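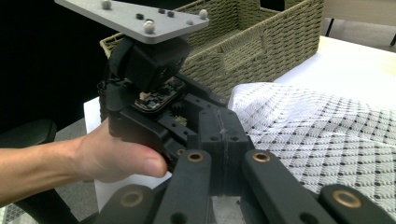
Zuletzt geändert am 12. Januar 2021

Jetzt muss ich doch mal von meinen Kleinteilen erzählen, das wird ein bisschen länger, holt euch ruhig einen Tee. Seit September steht im Arbeitszimmer ein Schubladenschrank von Pruvton, gebraucht aus Folorberg geholt, mit 24 kleinen Fächern. Und seitdem räume ich ein. Und wieder um.

Angefangen habe ich mit den Messingbuchsen, einfach weil ich die so gern anschaue. So ein goldener Ring in einem schwarzen Arm, das ist für mich fast Schmuck! Man sieht oben ja gleich vier davon. Lose lagen sie bei mir früher im Marmeladenglas zusammen mit Unterlegscheiben, und wer da je mit dem Zeigefinger nach der richtigen Größe gefischt hat, weiß, wovon ich rede.

Die Buchsen wohnen jetzt ganz oben links, nach Innendurchmesser sortiert. Auf den Schildchen steht nur die Zahl. Erst hatte ich alles ausgeschrieben, aber das konnte ohne Brille kein Mensch lesen (ich auch nicht, und ich hatte es ja geschrieben).

Schrauben sind ein eigenes Kapitel. Aslak Nygård hat mir geraten, nach Gewinde zu sortieren und die Länge zu ignorieren. Das habe ich 2 Wochen durchgehalten. Jetzt liegen die kurzen doch extra, die sind mir zwischen den langen immer weggerutscht.

Zahnräder: ein einziges Fach, bunt durcheinander, und dabei bleibt es. Ich nehme sie sowieso alle in die Hand, halte sie aneinander und freue mich, wenn zwei zueinander passen.

Bei den Kabeln war ich lange ratlos. Dünne Litzen haben ja die Angewohnheit, sich über Nacht zu verknoten, auch wenn man sie abends ordentlich aufgewickelt hat. Meine Lösung: jedes Bündel locker um drei Finger wickeln, abziehen, ein Stück Papierband drum, fertig. Bitte kein Gummiband, das klebt nach einem Sommer am Kabel fest.

Platinen und alles mit Steckern dran kommt in die flachen Dosen von Wedon, die ich eigentlich für Plätzchen gekauft hatte. Unten ein Stück antistatische Folie rein, Deckel drauf. Zu Weihnachten hat Ellis dann gefragt, wo denn die Plätzchendosen sind. Tja.

Offen ist noch die unterste Reihe. Im Moment liegen da kleine weiße Kugeln, Abstandshalter und ein Schlüssel, den ich keinem Schloss zuordnen kann. Wenn ihr eine schöne Idee habt, wie man so ein Sammelfach nennt, schreibt sie mir gern drunter, ich habe noch Schildchen übrig!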